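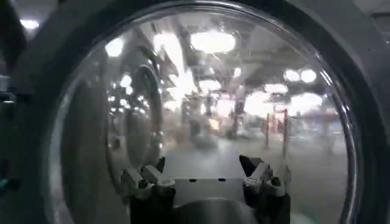

# Ultier Hall, before the opening

Sat 25 July

We have rented the hall on Koteck Road since November, and many people asked us to show how the work is going. I collected on this page some notes for those who could not come to the open morning.

**The large space**

The hall is one big room of 300 square metres, without inner walls. Before us it was the store of Owusu, a firm which sold garden furniture. We decided to keep it open, because the sound is better than we feared.

**Overhead**

The ceiling stays as we found it, with its beams and rails. To paint them would cost 1,694 pounds, and for this money we prefer to buy good chairs. The fixtures were checked in spring and only 3 of them had to be changed.

**Chairs and tables**

We ordered 184 folding chairs from Gorka. They can be put away along the back wall in roughly half an hour, if two persons do it together. The tables will arrive later, and until then we borrow from the school.

**The floor**

It was washed two times and then sealed. Please do not drag heavy things on it, the surface is still young. Felt pads are in the drawer near the side door.

**What is still missing**

Curtains for the west side, a second coat rack, and a lamp for the entrance step. If you have a coat rack which you do not use, please write to us at the hall address, and we will come to fetch it.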